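Home | Guides | Set-up | Spares | Contact

Gumix Worktop Compost Bin — Set-up Guide
Section 2: Getting your bin going
By Gunawardena, June

Right, you've got the bin out of its box and you've checked the parts against the list in Section 1. I've set up more of these than I care to admit, so I'll go through it the way I do it at home in Clillham. Pick a bit of counter out of direct sun where the lid can swing right back.

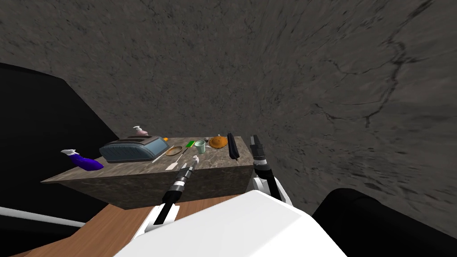
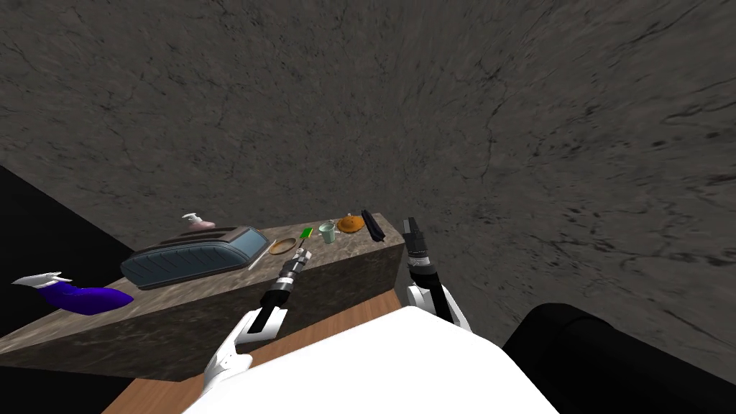 Can I stand the bin on a stone or marble worktop? It's fine on stone as long as the drip tray is underneath, but wipe up any spilt liquid straight away as the drainings are acidic and will mark a polished surface.

What you'll want to hand: the bin, the strainer plate, the drip tray, the bag of bran and an old potato masher. Any masher will do (mine is older than the kitchen).

1. Rinse the bin with warm water. No washing-up liquid, please! It upsets the bran and you'll be wondering for weeks why nothing is happening.

2. Push the tap through the hole at the bottom, with one rubber washer inside and one outside. Do the nut up by hand. I once used pliers on mine and cracked the collar, and I had to send off to Drinstead for another.

3. Fill the bin with water to just above the tap and leave it standing in the sink for 50 minutes. If you find a bead of water round the washer, give the nut another quarter turn and try again.

4. Empty it, dry it properly, and drop in the strainer plate with the little feet pointing down.

5. Scatter a handful of bran over the plate. Be generous with this first one.

6. Add your scraps, chopped fairly small, then press them down hard with the masher. Peelings, tea leaves, stale bread and leftover rice can all go in.

7. Sprinkle 2 tablespoons of bran over the top and shut the lid until it clicks all the way round.

Note: I save my scraps in a bowl and open the bin once a day, after supper. Every time you lift the lid you let air in, and the bran works best without it.

Note: a bit of white fluff on top is good news. Green or black fluff means too much air or too little bran, so press everything down again and add an extra spoonful.

CAUTION: Don't pour soup, milk or cooking oil into the bin. It'll swamp the strainer and you'll have a dreadful job clearing the tap.

CAUTION: Keep the lid clipped if you've got small children or a nosy dog. Ours had a go at it one Saturday and I was finding bran behind the cooker for ages.

Draining off

Leave the tap alone for the first 7 days. After that, hold a jug under it and drain every couple of days — you may get a cupful or you may get hardly anything, depending on what you've been eating. Melon season is a busy time for the jug. Water it down well before it goes anywhere near a plant (the amounts are in Section 4), and don't keep it overnight as it goes off quickly and smells like it.

When the bin is full to the line, put on one last thick layer of bran, clip the lid and move it somewhere out of the way. Keep draining it as before. Section 3 covers what to do when it's ready for burying.

Gumix Home Composting, Drinstead | Contact us | © Gumix | Back to top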